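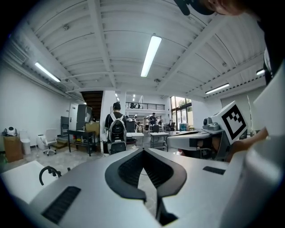

Tube lights and roof beams, looking toward the back. Work table and tall gray cabinet at far left.

December, afternoon. Casitau room, fixture corner

Carried over from the previous page: lighting over the tub, cable routing on the floor, drain hold, list of what has to move before the floor gets cleaned.

Lighting. The tubes hang below the roof beams and run lengthwise. On the glossy white tub they give long hard reflections, worst on the inside wall of the tub and on the flat rim. The floor is almost as bad. The marble pattern is glossy and picks up the same lines, so a film of cleaner on the floor is hard to tell from a reflection unless you crouch. Tried inspecting with the nearest tube off. Better on the tub, too dim at the basin. Left everything on and used a hand lamp held low. A low raking angle shows streaks clearly on both surfaces. Write that into the Abugri sheet under "inspection", where it currently just says "check visually".

The small lights deep in the room make no difference at the tub. Ignore them.

The air duct on the upper left wall needs a look with the blower running. Dust on the tub rim was heavier on one side after the last long gap between sessions. Could be the duct, could be people walking past. Put a clean dark card on each end of the rim and compare next time.

Drain hold. Closed the drain, put in 72 liters from the hose, marked the level with tape on the inside wall and covered the tub with sheet. Left it 18 hours. Level at the tape on return, no visible drop, paper under the drain fitting dry. Accepting the new gasket. The old one is in a bag in the gray cabinet, labeled. Do not refit it, the lip is torn.

Emptying was slow. The Hulon hose has a rise in it where it passes over the threshold and the last of the water stays in the basin of the tub. Sponged it out. A wedge under the tub feet at the far end would probably cure it but the tub is freestanding and I don't want it rocking. Shorter hose first, wedge only if that fails.

Basin. The rectangular one on the dark brown cabinet. Filled to 7 liters and released, no drips inside the cabinet. The basin sits slightly proud of the cabinet top at the back edge. Needs a bead of clear sealant, otherwise rinse water gets under it and into the board. Ordered from Arkari with the other consumables.

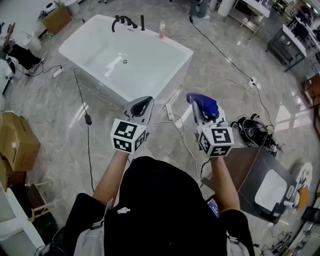 Floor. Cables are still the main problem in this corner. The black one coming off the tub area crosses exactly where a person stands to wipe the far rim, and the power strip is in the open with nothing under it or over it. Nothing live on the floor during any wet step. For the hold and the basin test everything in the corner was unplugged at the wall and the strip was lifted onto the shelving before the hose was opened, then put back down afterward. Acceptable once. Not acceptable as a routine, it depends on somebody remembering.

Proposed routing: bring the supply along the wall behind the shelving unit, drop it on the cabinet side, fix the strip at bench height. The outlet box on the floor goes up as well. Adapters off the floor, including the white one to the left of the tub. The black cables heaped on and beside the cabinet to be sorted by length and tied. Anything with no matching equipment goes in the carton marked Casitau spares.

Wiping sequence, as tried. Faucet and taps first, dry cloth, black finish shows every water spot. Then far rim, near rim, inside walls from the top down, drain last. Basin after the tub with a fresh cloth. Spray goes on the cloth. Sprayed directly, it runs down the enamel and leaves a track that needs a second pass.

Bottles. The pink-capped spray bottle stays at the tub and the blue-capped soap stays beside the basin. Both need a label with contents and fill month. They get swapped when both are carried off to be refilled.

Tub wiped and inspected 2 times with the hand lamp. First inspection found a streak along the inside wall under the faucet and a ring at the drain. Second was clean apart from a faint gray mark on the near rim that doesn't come off with soap. Possibly a scuff from moving the tub in. Leave it, no abrasive on the enamel.

Loose ends:

White and orange item on the floor past the cabinet, find out where it lives and put it there.

Chair by the shelves to be moved out before mopping. Same for the wheeled one over by the white wall and the bin next to it.

Carton on the work table has not been unpacked. Check it against the Arkari delivery note before ordering more cloths.

Ask whether the floor cleaner is rated for a glossy finish. The current one leaves a haze when it dries.

Abugri sheet: add lamp angle, unplug step, cloth order. Old version to be taken off the cabinet door when the new one goes up.

Next entry: rerouted supply, shorter hose, dust cards.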